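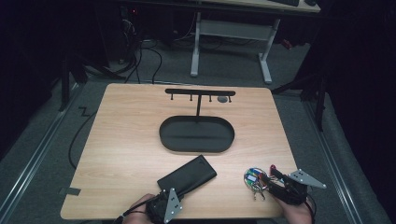
Retail Pricing and Promotions
Handout 9: Reading a Markdown Offer
Revised 9/20/26

Reading before this session: the course packet section on list prices. Bring a calculator. Phones are fine.

1. Terms used in this handout

List price. The price the maker suggests. It may be printed on the package or shown on the product page with a line through it. A store is free to sell below it every day of the year.

Regular price. The price at which the store itself normally offers the item. Stores define "normally" in different ways, and the definition is usually found in the fine print, if it is found at all.

Reference price. Any higher price shown next to the selling price for comparison. It can be a list price, a regular price, a competitor's price or a past price. When the label says only "was" or "reg.", the type of reference price is not stated.

Selling price. What the buyer is charged for the item before tax, shipping and coupons.

Net price. What the buyer has paid after all of these are settled, including rebates that arrive later. All comparisons in this course use net price unless the problem says otherwise.

Unit price. Net price divided by quantity. Quantity may be count, weight, volume or number of uses.

2. Percent off

Percent off = (reference price - selling price) / reference price x 100.

The result depends as much on the reference price as on the selling price. Take a folding camp cot sold by Orkley at $60. Against a reference price of $179, the cut is 66.5 percent. If the same cot has sold at $75 for most of the past year, the cut against that price is 20 percent. The buyer pays $60 in both cases.

For this reason the first step in any problem is to write down the reference price and its type. If the type is unknown, write "unknown" and carry on. Do not guess.

3. Stacked discounts

Discounts taken one after another are multiplied. They are not added.

An item at $100 with 30 percent off, then a further 20 percent off at checkout, costs 100 x 0.70 x 0.80 = $56. The combined discount is 44 percent. Students who add the two figures get 50 percent and a price of $50.

Order does not matter when both discounts are percentages. It does matter when one of them is a fixed amount:

$10 off first, then 20 percent: (100 - 10) x 0.80 = $72
20 percent first, then $10 off: (100 x 0.80) - 10 = $70

Most checkout systems apply store promotions first and coupon codes second, but this varies. Zillalar, the online store used in the June problem set, applies fixed-amount codes last. Wimisero applies them first. Both rules are given in the problem set and you will need them for questions on mixed carts.

4. Shipping and order minimums

Shipping is part of net price. An offer at $24 with free shipping beats an offer at $19 with $6.95 shipping, by $1.95.

Order minimums need more care. Suppose a store ships free at $35 and charges $6.95 below that. A buyer has $31 in the cart. Two cases:

a. The buyer adds a $5 item that was going to be bought anyway. The cart is $36 and shipping is zero. The full $6.95 counts as saved.

b. The buyer adds a $5 item with no use for it. Total paid is $36, against $37.95 without the item. The gain is $1.95, plus whatever the extra item is worth to the buyer.

At $27 in the cart, with a $9 filler item, the total is $36 against $33.95. The buyer pays $2.05 more and holds the extra item. Whether this is a good trade depends on case a or case b.

Check also whether the minimum is tested before or after coupons. A $38 cart with a 10 percent code falls to $34.20. If the test comes after the code, shipping is charged and the total is $41.15. Without the code the total is $38. The coupon has raised the price.

5. Store credit and points

Store credit given with a purchase ("spend $50, get $10 back") is not a 20 percent discount. The buyer pays $50 today and receives $10 of value at the next order. If the credit is used in full on something the buyer would have bought, then $60 of goods has cost $50, a discount of 16.7 percent across the two orders. If the credit expires unused, the discount is zero.

Points follow the same method. Find the value of one point first, then multiply. In the Wimisero rewards table a $7 voucher costs 700 points, so a point is worth one cent. A promotion giving 700 bonus points on a $60 order is therefore worth at most $7, or 11.7 percent of the order -- and the same limits on expiry and use apply.

Do not count points twice. If points were deducted when figuring the net price of the first order, they cannot be deducted again when they are spent.

6. Multi-buy offers

"Buy one, get one 50 percent off" is 25 percent off each when the two items have the same price. When prices differ, the discount nearly always falls on the cheaper item. With items at $40 and $20 the saving is $10 on $60, or 16.7 percent.

"Buy two, get one free" is 33.3 percent off each, again at equal prices. It is worth this only to a buyer who wants three.

"3 for $9" may or may not require three. In many grocery stores a single unit rings up at $3. The shelf tag should say "must buy 3" when the full quantity is needed. Read the tag.

7. Short-dated offers

A price drop that ends within hours puts a limit on the time available for checking. A short check that covers most cases:

Write down the net price, with shipping.
Look up the same model number at two other stores.
Read the return terms, including who pays return postage.
Check the seller's name if the site hosts outside sellers.

Model numbers deserve attention. Some makers produce a separate version for sale events, with fewer parts or a shorter warranty and a model number that differs by one or two characters. A reference price taken from the standard version does not apply to it.

8. Worked problem

The Chang 2-quart cooker is listed at Zillalar for $80, shown against a list price of $120. A code takes $10 off. Shipping is $5. The store tests its $75 free shipping minimum after codes.

Reference price: $120, list price.
Selling price: $80.
After code: $70.
Minimum met: no.
Shipping: $5.
Net price before tax: $75.
Percent off list, net of shipping: 45 / 120 = 37.5 percent.

Without the code the minimum is met and the net price is $80. The code is still worth using here, but it saves $5 and the page says $10.

Tax has been left out. In the problem set, apply tax to the amount after codes and before shipping unless told otherwise.

9. Practice

Work these before the next session. Show the reference price type on each one.

9.1 A jacket is marked 40 percent off, with a further 15 percent at checkout. Find the combined discount.

9.2 Two lamps cost $48 and $36. The offer is buy one, get one 50 percent off, applied to the cheaper lamp. Find the percent saved on the pair.

9.3 A $42 cart has a 20 percent code. Free shipping starts at $35, tested after codes. Shipping is $5.95. Compare the total with and without the code.

9.4 Repeat 9.3 with the minimum tested before codes.

Round to the nearest cent at the last step only. Answers to the first two are at the back of the packet. The other two will be worked in class.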